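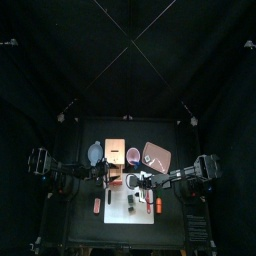
**Progress report to the Guthrie small grants fund**
Tue 30 May
Prepared by Morag MacAulay, Firnon Household Skills Project

Dear all at the fund,

Thank you again for your patience with my reports, which I know run long. I'm pleased to say the sorting and setting-out work is coming along well, and I have far more to tell you than I did last time.

As you'll remember, your grant of $1,603 was for household objects we could use on the practice tables: things to be picked up, put down, sorted and put away again. I was determined to avoid a boxful of matching plastic bits, so the collection has grown slowly and (I think) is better for it. My own favourite at the moment is a pale blue container, rounded like a small basin. Beside it on the back row we've been standing a light wooden box, tall, with a narrow dark slot across the front. They're good neighbours, being such different shapes, and they make people stop and think about what ought to go where.

We have kept to the black-topped table with the black fabric walls for the table work. I did wonder if it would feel gloomy, but pale colours and light wood show up beautifully against it and I've grown quite fond of the look.

**Spending**

We have spent some $700 so far, mostly on the objects themselves, plus a bit on storage tubs and labels. Another $1,000 of activity costs comes from our Todavance money and is accounted for separately, so please don't be alarmed if you see that figure in our annual papers. The receipts are in the envelope with the paper copy.

**What has been slower**

The written cards for each activity are behind. I had hoped to have the full set done by now, but the tidying-away ones needed rewriting after we tried them at Grarkerine. My instructions were much too wordy, which will surprise none of you! Two are finished, and I'm much happier with the shorter versions. I'd also like a few more kitchen things, particularly anything with a lid.

**Between now and August**

I'll finish the remaining cards, fill the gaps in the kitchen set and try a different order along the back row, with the taller pieces spread out a little more. If there's any money left over, may I put it toward a proper cupboard? The tubs do the job, but they're stacked higher than I can comfortably reach.

I'd love to have a couple of you come by for a morning once the cards are done. Just let me know which days suit and I'll bring the lemon slice.

With warm thanks,
Morag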